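Home · Threads · Topics · About · Log in

Oksana Tymoshchuk
February
3 min read

1/ I want to write a little about running in a second language. I moved to Prevdale two winters ago and joined a running club before I could order a coffee without preparing the sentence first.

2/ At home I ran alone. Here I chose the club because it met on Friday evening, it was free, and I thought runners do not talk much. About the last thing I was mistaken. They talk the whole way, also uphill.

3/ In the first weeks I understood perhaps half. The fast ones speak in short pieces between breaths, and the slow ones tell long stories. I recommend the slow group to every learner. I learnt more there than in my evening course.

4/ Words I did not find in my textbook: stitch, cramp, second wind, "knackered", "bit nippy", "nearly there". The last one does not mean what it says. Once we were nearly there for 4 kilometres.

5/ Clothes were a separate lesson. In my textbook "shorts" was one line under "trousers". In the club it is a subject for a whole evening: lined or unlined, with pocket or without, and who is brave enough to wear them in February. Red is a good colour for grey mornings.

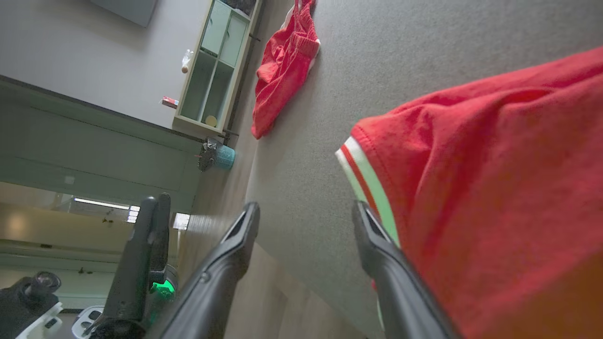
6/ I also learnt to be careful with "pants". I said it to a man from the Drakell club at the start of a race, meaning my trousers. He was very polite and looked at the trees.

7/ The race was the Flastolau Hill Run, 8 kilometres, and I was slow. My number was 3,475 and I was proud that I could say it quickly when the lady at the desk asked. I had practised it on the bus.

8/ After a race everybody says "well done" to everybody. At first I answered "no, I was slow", and people became uncomfortable. Now I say "thanks, you too". It took me a long time to say it without feeling that I was lying.

9/ My rule for Saturday: no training, no grammar. Tea, something red on the grey upholstery, the laundry can wait, and the radio stays on in English even if I do not follow it.

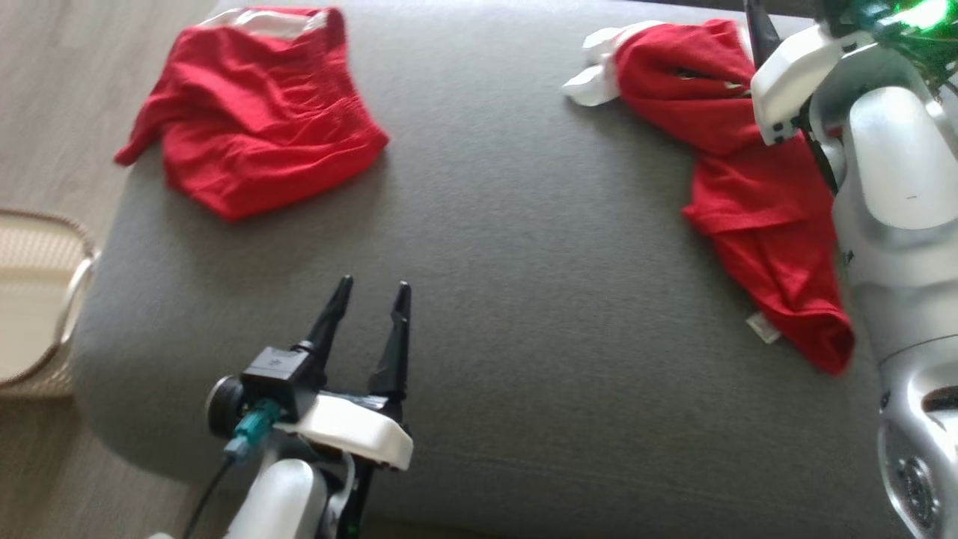
10/ If you are new in a country and shy, find a group that does something with the feet or the hands. You have always a subject, and when you have no words you can simply breathe loudly.

11/ Our route goes from the Rebane car park, down by the river and back. Friday, seven in the evening. The slow group has place for 2 more, and we wait at the gate for anybody who is late.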